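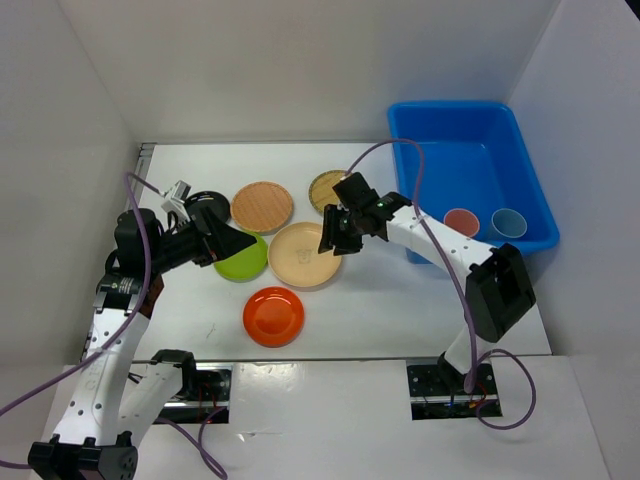
White table, round plates and blue bin, July.

July, started in the morning

Subject: soaking of the binding cane for the Hernemden baskets, and why the rims open again when they dry.

I write this down now while I remember it, so that Aurelio does not have to repeat all my mistakes when he makes the next group. The problem is the same as in the last entry. The rim looks tight when it leaves the bench. Then it dries, the binding shrinks in its width, and between the turns we can see the inner hoop. The customer in Hernemden has sent back one basket with this fault and she was very polite about it, but she is right. A bread basket with an open rim catches every crumb and also the threads of the cloth.

First trial. I took 100 grams of the Gallardo cane, the narrow one, and put it in cold water from the tap for 3 hours. The Gallardo sheet recommends less. I wanted to see if more time does any harm, and it does. The cane became gray at the ends and the skin started to lift when I pulled it over my thumb. It went around the hoop very easily, almost too easily. I could pull it flat and it stayed flat, so I was happy at this moment. After drying over the stove the gaps were worse than on the returned basket.

I believe the explanation is simple. A cane that has taken too much water is swollen, and I am placing swollen turns side by side. All the width that I gain from the water I lose later. So the long soak gives a nice afternoon and a bad rim.

Second trial. The same cane, from the same coil, but only dipped in warm water and then rolled in a damp towel until after lunch. The cane was stiff to begin with and I broke one length at the first turn, close to the start, where the bend is sharpest. After that I warmed the first hand's width a little more in the water and it did not break again. The turns did not lie so flat. I had to push each one against the one before with the bone tool, and my fingers are tired from it. When dry, the gaps are small. I would not be ashamed to sell this one, but it is not yet what I want.

The weight of the dry coil before and after the second trial (soaked, worked a little, dried again) was 100 grams and then 99. I do not draw any conclusion from this. Our scale is the kitchen one, and I had cut away the broken end.

Things which I have changed at the same time and should not have changed: the position of the stove, and the clamps. I used the wooden clamps for the second trial and the spring ones for the first. If the spring clamps press the hoop out of round, the binding must also suffer. I have to do the first trial again with the wooden clamps before I can speak so surely about the water. 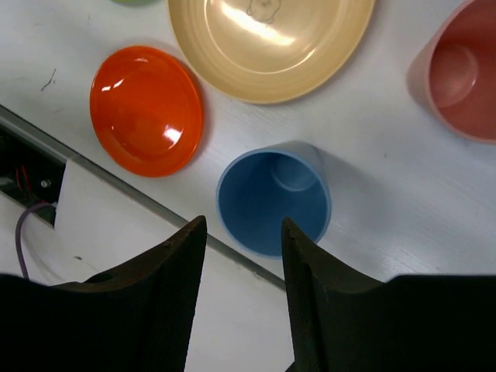

Nerea Aranda read the page above before I had finished it and she does not agree with me about the water. She says that the width of the cane changes less than I think, and that the guilty part is the hoop. According to her, I bend the inner hoop while it is still damp from the steam and I close the rim on the same day. The hoop then dries inside the binding and becomes thinner, and the binding has nothing to hold. She asked me to squeeze the rim of the returned basket between two fingers. It moved. I must admit that it moved quite a lot.

If she is right, then both my trials are tests of the wrong thing. I had a hoop from the spring hanging on the wall, bent for the Lindov order and never used. It is dry for sure. I will use it for the third trial with the short soak, and then again with the long soak if the hoop survives when I cut the binding off.

Third trial, begun at 2 in the afternoon. Old dry hoop, warm dip, damp towel, wooden clamps. I scarfed the joint of the hoop a bit longer than usual and glued it with the Drorer glue. A note for Aurelio: the Drorer glue does not like a damp surface, so keep the cane away from the joint until the glue has set. I learned this by gluing the towel.

The binding went on more slowly, but the sound was different. When I tap the rim with the bone tool it gives a short hard sound, and the other two give a dull one. I do not know if this is a serious test. I will continue to do it and write it down each time.

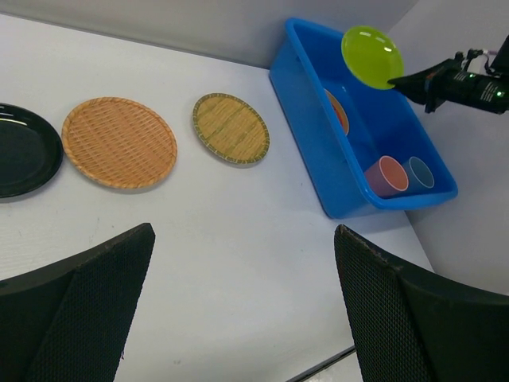
Another question is if we should bind these rims at all. A braided border has no separate hoop to shrink, and the small gaps that come with drying are hidden by the way the strands cross. The orange-tan tray has a border of this type, like a rope, and a small opening in such an edge would not disturb the eye. The yellow-green one next to it is finished in the other way, with a bound rim in a darker olive green, and I like very much how the darker edge makes a clean line around the light weave. With a binding darker than the body, any gap to a light hoop would be seen from the other side of the room. We could stain the hoop in the same color before binding. It is a small cheat, but it costs only a little stain, and I would do it even if the third trial comes out well.

Against the braided border: it needs long ends left on all the stakes, so we must decide on it before we start to weave and not when the body is finished. The baskets already on the shelf are all trimmed short. It also takes me a lot of time. Aurelio is faster with it than I am, and his corners are better.

Evening. I looked at the third rim before closing. It is still a little cool to the touch, so it is not dry and I say nothing about it yet. I moved it away from the stove and put it on the high shelf, with a paper tag under the joint. Please do not squeeze it.

To do: repeat the long soak with wooden clamps. Ask Gallardo if the new coil was cut from the same lot. Mark on the hoop itself, in pencil, the month when it was bent. Write to Hernemden that the replacement will be late.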